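# Two Grippers and One Wrist Camera: Our Term Project Report

Ravley Robotics Lab, 5th June
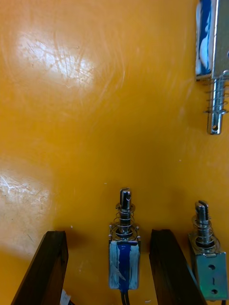
Which gripper should a student team start with for picking up small metal parts?

A plain parallel gripper with flat fingers. It was the easier of our two to set up, and when a pick went wrong we could usually work out why from the wrist camera.

## What we set out to do

We came into this project with a lot of enthusiasm and not very much experience, and our first plan (written in October, when everything seemed possible) had four grippers in it, and two arms as well. After a long and very kind talk with our lab supervisor we cut it down to 2 grippers on one arm, with small solenoids as the parts to be handled. Solenoids are a lovely awkward thing to pick up. You have a boxy body, which is easy, and then a plunger and a spring, which are not, and if you squeeze in the wrong place the plunger slides and your careful approach is wasted.

The first gripper was the Weltano, a parallel type with rigid dark fingers. The second was the Naso, which has soft fingers that bend around whatever they touch. The arm was driven by the Tăng controller that last year's group left us, along with a folder of notes we grew very fond of.

## How we ran the trials

We did 112 trials altogether, split evenly between the grippers. Each one began from the same parked pose, and the arm had 40 seconds to close on the solenoid body, lift it and set it down in a tray. We counted a trial as good only if the part came down upright. Dropping it into the tray sideways felt like a success at the time — there was some cheering — but we had agreed on the rule beforehand and we stuck to it.

The camera stayed at the wrist for every run, looking down past the fingers. We had a fixed camera on a stand for the first week and gave it up, as the arm kept getting between it and the part at the worst moment.

## What we found

The Weltano did better on bodies standing upright with room on either side. Its weak point was crowding: with a neighboring solenoid close by, one finger had to come down in the gap between the two, and a small error in the wrist angle was enough to knock the neighbor.

The Naso was gentler and forgave a sloppy approach, and we all liked using it. It did tend to wrap over the top of the body and push on the spring, though, and then the part tipped on release. Of its failed trials, 18 were of exactly this kind. We think shorter fingers would help and would have loved to try them.

Glare gave us more trouble than either gripper. Painted panels, polished frames and steel plungers all throw light back at a wrist camera, and our edge finder would happily lock on to a bright patch or a scratch in the paint. Turning off the lamp over the bench helped a good deal, and lowering the exposure helped a little more, but we never got rid of it completely.

## If we did it again

We would test the lighting before touching a gripper at all. We would also write down the wrist angle for every trial — we only began doing this around trial 40, and the earlier half of our notes is poorer for it. The next group is welcome to the whole folder, including the drawings for the shorter fingers, which are in the back behind the wiring sheets.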